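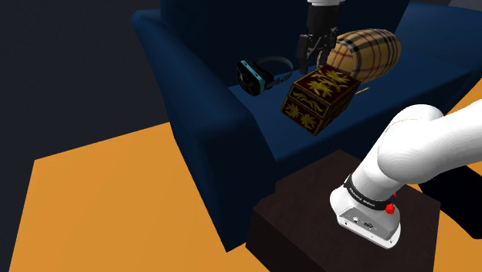 Rimantas Dzene 留言说，他把冰箱门上的字条从头读到尾，读到“汤在锅里，别等我”那几张的时候停了好一会儿，然后跑去问自己家里人还有没有留着以前的；他还提了个意见，说“口气”那一栏里的“唠叨”和“关心”根本分不开，建议合成一类。

首页 > 家常资料 > Griltdale 冰箱字条集 > 说明
阅读时间：6 分钟

Griltdale 冰箱字条集

先谢谢 Rimantas。这个意见我跟 Pallavi Kashyap 在电话里来回说了很久（她坚持“唠叨”一定要单列，理由是她妈妈的字条如果归到“关心”里，她妈妈会笑话她），最后还是保留了原样，不过在标注说明里补了一段，下面会讲到。

这份资料收的是我们合租那几年贴在冰箱门上的字条，一共 598 张，全部转成了文字。Griltdale 是我们给那套房子起的名字，住进去的头一个晚上就这么叫了，后来谁都没改过口，连收快递都有人写它。字条写在什么上面的都有：便利贴、药店小票背面、撕下来的日历、茶叶盒的内衬，还有一张写在香蕉皮上，那张只剩我抄下来的文字了，请大家见谅！

内容说起来也没什么大事。谁买了鸡蛋，谁该倒垃圾，星期四晚上谁不回来吃饭，酸奶是谁的，酸奶到底是谁的。可是放在一起读，就能看出一屋子人怎么从客客气气写“您好，麻烦您”，慢慢写成只画一个箭头指着水槽。我自己每次整理到后半截都会笑出声来。

文件

notes.csv 是主文件，一行一张字条，编码是 UTF-8。
people.csv 是写字条的人，只有代号，没有真名（我和 Pallavi 除外，我们俩自己同意的）。
extras 文件夹里放的是不好归类的东西，比如那场关于蒜要不要放冰箱的接力辩论，前后贴了好多层，我按从里到外的次序抄在一个文本文件里，读的时候请从最上面一行开始。

字段

id：编号，就是我录入的先后，跟写的时间没有关系。
writer：写的人的代号。认不出笔迹的写“不明”。
text：字条原文。错别字一律保留，包括那个把“微波炉”写成“微波驴”的，后来全屋都跟着这么写。
surface：写在什么上面。
topic：大致说的什么事，吃的、打扫、出门、道歉、其他。
tone：口气，由两个人分别标，标得不一样的，两种都留着，中间用斜线隔开。 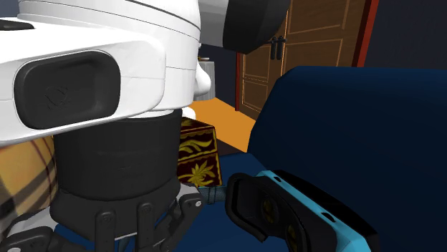

图：白色头部与黑色颈柱，渲染画面

关于“口气”这一栏

多说几句，毕竟来信里问得最多的就是它。我们一开始想得很简单，觉得自己家的字条，自己还能不知道是什么口气吗？结果标到第一叠就吵起来了。有一张写的是“碗我洗了。”，后面带一个句号。我标的“平常”，Pallavi 标的“生气”，她说那个句号就是证据。我说写这张的人所有字条都带句号，她说那他就是一直在生气。

所以后来补的那段标注说明是这样写的：要是这句话里有一件事需要对方去做，而且同样的事以前已经贴过，就算“唠叨”；要是只是想让对方吃好穿暖，不用回应也行，就算“关心”。“带伞”这种两头都沾的，看前几天有没有写过“带伞”。我知道这个办法笨，可是用下来还算顺手，至少我们打电话的时间短了一些。

道歉的字条也有点特别。有些人道歉从来不写“对不起”，写的是“冰箱第二层有芒果”。这一类的 topic 标的是“道歉”，不标“吃的”。如果您只用关键词去找，会漏掉很多，我觉得漏掉的恰好是好看的那部分。

怎么收的

搬家那天我负责拆厨房，字条原本都夹在一本旧菜谱里，菜谱比原来厚出一大截，合都合不上。我舍不得丢，整本装进袋子带走，搁在衣柜顶上。到了六月，雨下个没完，哪儿都去不了，才一张一张拿出来抄。抄完念给 Pallavi 听，她在那头对着笔迹照片核。我们没有用软件识别，试过一次，它把“别动我的豆腐”认成了“别动我的头发”，两个人笑得没法继续干活，那天就收工了。

有 3 张没有收进来，当事人看过以后说不愿意，我们就拿掉了，编号也没有补上，所以您看到中间有空号，不用写信告诉我少了东西。
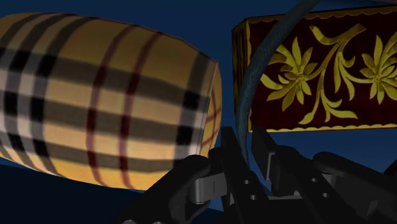 图源：Ķēniņš

可以拿来做什么

做什么都行，只要别拿来取笑人。有位朋友用它给小剧场写过一段台词，叫《Calutura》，全场两个演员背对背站着，轮流念字条，我去看了，念到“今天谁都别跟我说话，蛋糕给你们留了”的时候，后排有人擤鼻子。也有人拿去教中文，说比课本里的便条像话得多，学生第一节课就学会了“谁的”。想统计我们家一年吃了多少鸡蛋的也请便，我算过，算到一半就不想知道了。

不太合适的用法也有。这里面的人彼此很熟，又住得很挤，说话比一般人随便，您要是拿它去推断合租的人都这么说话，那就冤枉别人了。还有，几乎所有关于钱的字条都不在里面，那些我们当时贴在门后面，看完就撕。

已知的问题

surface 一栏有些是凭记忆填的，尤其是早期那些，纸都换过地方了。
代号“阿北”和代号“北北”很可能是同一个人在不同年份的字，我问了本人，本人说不记得。
有些字条的墨水淡得厉害，看不清的字用方框代替。哪位要是能猜出来，欢迎来信，猜中的我会写进更新里。
写在同一张纸正反两面的，我分成两行录了，现在有点后悔，可是改起来编号全要动，先这样吧。

改动记录

第 2 版：补上标注说明，改了几处抄错的字，Ostine 那个周末的字条从 extras 挪回主文件。挪回来是 Pallavi 的主意，她说那几张虽然贴在度假屋的冰箱上，可人还是那帮人，吵的也还是酸奶。
第一版：能抄的都抄进来了，只给几个老室友看过。

引用的时候写“Griltdale 冰箱字条集”就好，名字写不写我都可以。您家里要是也有这样一叠，又愿意抄几张寄来的，我很想看，先别急着整理，乱着寄就行，菜汤印子也不用擦。

分享 3 · 评论 2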